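Takeout Cups and Where They Go: Project Report

Our project began with a trash can. The one outside the Iltness study lounge fills with cups by midmorning, and almost none of them reach the recycling bin that stands two feet to the left of it. We wanted to know whether people are lazy or just confused. After 14 days of looking into bins, I can report that it is possible to be both.

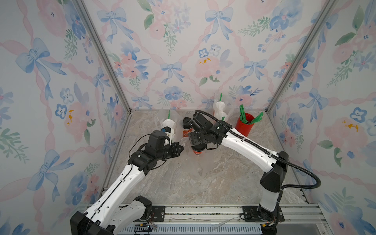

By a second-year student, Mullum Hall
Submitted 2025-02-02

The plan was simple. Collect what the lounge throws out, sort it into cups, lids, straws and bags, and write down which parts our local hauler, Gronside, will accept. We collected 536 items in December, a month when everyone on campus lives on hot drinks and regret.

Cups were the hard part. A plastic cup with a domed lid and a green straw looks like one object and is really three, and each has its own rule. Most people in our survey treated it as one object. So did I, until I had to fill in the spreadsheet.

Then there are bags. Nothing slowed the sorting down like thin plastic film, which clings to whatever it came with and hides the small stuff. 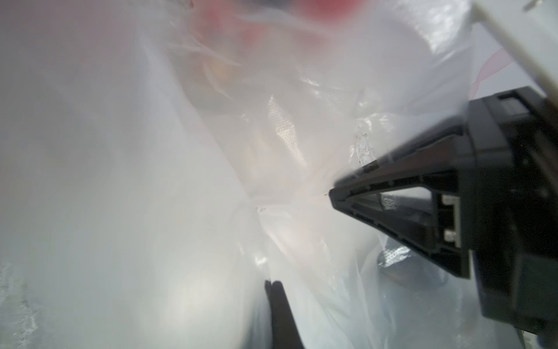 Figure 2. Translucent plastic bag, crumpled.

We gave bags their own column in the end – the Peng method, named after the sandwich place that supplied most of them. Gronside wants film kept out of the bin entirely. Of the 7 people we asked, 2 knew this, and one of those had guessed.

Paper cups caused the longest argument. Half the group wanted them under paper on the strength of the name. 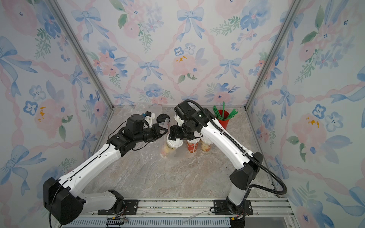 The liner settled it, and paper cups went in the trash column with lids counted apart. Our new sign for the lounge says "Lid off, straw out, then stop and read." The first draft was longer. It was also thrown away, in the wrong bin.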